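3.2 Soil release from checked table linen

Cloths were drawn from the two laundries at Ludbridge and Dikby that serve the participating canteens. Each cloth was cut into test pieces of equal area, conditioned overnight and soiled with the standard gravy mixture described in Section 2. Half of the pieces were washed at the lower temperature and half at the higher, using the same dose of powder in both cases. Reflectance was read at 5 points on each piece before soiling, after soiling and after drying.

Dyed and undyed areas were treated separately in the analysis. In an earlier study (Janjua and Stilska) the two were averaged, and this hides the slower loss of stain from the dyed yarns. We also found that pieces taken from near the hem kept more soil than those from the middle of the cloth, in particular after 100 washes. The difference was smaller at 400 washes, by which point the hem finish had largely worn away. No piece was carried beyond 1000 washes.

Wear under crockery was assessed by eye on cloths in daily use. The assessor (R. Bajwa) graded the area beneath each place setting against a printed scale and did not know the wash history of the cloth. Grades for checked cloths are given in Table 4. Plain white cloths were graded in December and are reported in Section 3.3.

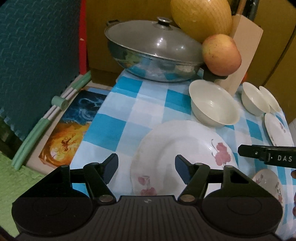
Figure 3. Blue-and-white checked tablecloth with a round, wide-rimmed plate.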